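Kullska project: progress report to the Hudura Fund
Prepared by Hạnh Lò, project lead
12th December

1. What this report covers

The grant pays us to find out which household and shop-floor chores a single robot arm with a two-finger gripper can do today, without a person standing over it. This report covers the work since April. It follows the headings in the grant letter, except that spending has gone in the separate sheet.

2. Short answer

Some chores, under some conditions. Picking up empty drink bottles and putting them in a bin is close to something a small business could use. Wiping a counter is usable if the counter is clear first. Folding towels is not ready, and we don't expect it to be ready inside this grant. Sorting mixed recycling sits somewhere in between and depends heavily on the lighting.

3. Bottle clearing

We put most of our time here. The task is simple to state: find a plastic bottle lying on a work surface, pick it up, carry it to the bin and let go. We ran 207 attempts at the Orcombe workshop. Seven were thrown out because the arm had been started from the wrong position, which leaves 200 that we count.

The arm cleared the bottle without help in most of those. The failures fall into a few groups:

Bottles gripped too close to the cap. The narrow end turns in the fingers and the bottle swings down during the carry. Gripping near the middle, over the label, fixed most of this.

Crushed bottles. A thin bottle that is already dented gives way further when the fingers close, and the gripper can report a firm hold when it has hardly any. We lowered the closing force and added a second check after the lift. The check works but makes each pick slower.

Bottles against a wall or rail. The fingers need room on both sides. If there is none, the arm has to nudge the bottle out first, and it did this badly until October's software update.

Clear plastic on a white surface. The camera finds the label much more easily than the bottle. With the labels peeled off, the arm missed 11 bottles that a person would have seen right away. We have no good fix for this yet – stronger side lighting helped a little.

We also tested bottles with some water left in them. The extra weight was no trouble, but a loose cap is. Nine bottles leaked during the carry and the surface had to be wiped before we could go on. For now the instructions tell the user to check caps, and I agree with the comment from your last visit that this takes away part of the benefit.

4. Other chores

Counter wiping went well at Orcombe and less well at the Srithong store, where the counter is used for returns and is almost never clear. The arm stops when it meets an object it does not know. Staff there told us they would sooner wipe the counter themselves than keep restarting it. That is a fair view and we have written it up as a failed trial.

Towel folding was tried with small hand towels only. The arm can make the first fold if the towel is laid flat for it. It cannot dependably find a corner in a heap. We stopped this work early and moved the hours to bottle clearing, as agreed by email.

Shelf facing (pulling goods forward to the front edge) has only had a few days. Boxes are fine. Bags and pouches fall over.

5. Time compared with a person

A person clears bottles much faster than the arm does, and I don't see that changing soon. The case for the machine is that it can work through a table after closing, when speed matters less. That case only holds if it can run without someone being called back to it. Stops are therefore the figure we now track most closely, ahead of time per pick.

6. Problems and delays

Replacement finger pads came late and we lost part of the summer to that. The Srithong store also changed its opening hours, which cut our test time on site. Neither has changed the end date.

7. Next period

We will repeat the bottle tests with labels off and with bottles of several sizes mixed together. The store trial will restart with bottle clearing only – no counter wiping.

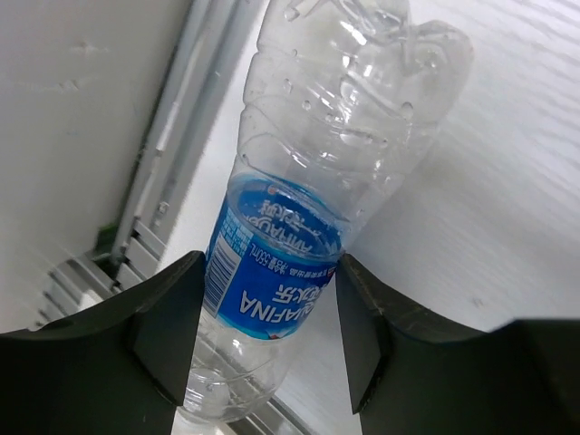 The slower closing check stays in for those tests, and we will report stops per session alongside the pick results. We are not asking for any change to the budget.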